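**Flastlow dropping Tsolakis for the last 5 rounds??**

**helcombe_hairpin**
So it's up on the team page since this morning. Kosmas Tsolakis is out of the 59 car and Caoimhe Ó Riain gets the seat from Valcárcel onward. The guy scored points at Stesmont in the rain! I'm gutted for him. I drove up for that one and stood in mud for six hours and it was the best drive I've seen from anybody in that car (yes, including Dimitriou).

**oldslicks**
Points at Stesmont, sure, and two bent front corners in the races after it. Small team, small budget. Ó Riain was quicker in the February test and she brings the car home. I'd have made the same call.

**helcombe_hairpin**
The February test was on new tires for her and old ones for him, come on. And at least one of those corners was Fragkou turning in on him.

**HCalloway_1389**
Fragkou left him plenty of room, I was sitting right there at turn four lol. But I agree it's a rotten way to treat a driver, telling him this late when every other seat is gone.

Off topic, the Helcombe fan meet raffle is still on and I've started on the prizes.

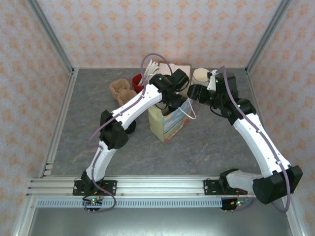 *Gift bag, two arms and the flowery panels.*

Tickets at the gate, we're hoping to sell 1000 this year.

**oldslicks**
Put me down for ten, Hazel. Is the signed Dimitriou cap in there again?

**HCalloway_1389**
Cap yes, signed not yet! He has to answer my email first.

**pitlane_pete**
Does anyone know if Kosmas still gets paid? I thought his deal ran to the end of the season.

**helcombe_hairpin**
The statement says they'll "honor their commitments," so I guess so. I'd still rather see him race. If he turns up at Helcombe I'm buying him a burger.

**oldslicks**
Fine, I'll go halves on the burger. Still the right call though.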